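Clearing the craft table after a busy afternoon

I always dread this bit, I'll admit, but with a cloth on the table it goes quicker than you'd think, and I rather enjoy it once the kettle's on!

1. Leave the cloth where it is. Mine is a pale lavender one that lives on the round table, and it catches all the fluff and snippets.

2. Gather the soft, fuzzy bits first and sort them by colour - oranges and reds in one tub, purples in another, yellows in a third. Aurelia keeps hers all together in one old biscuit tin, and that works perfectly well too.

3. Bring the bin right up beside the table, close enough that the rim tucks against the edge, and you won't be trotting back and forth with handfuls of scraps.
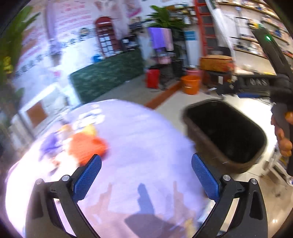 4. Go round once more for the little pieces (they do hide in the folds), then lift the cloth by its edges and shake it out over the bin.

5. Give the floor a quick sweep and put the tubs back on their shelf.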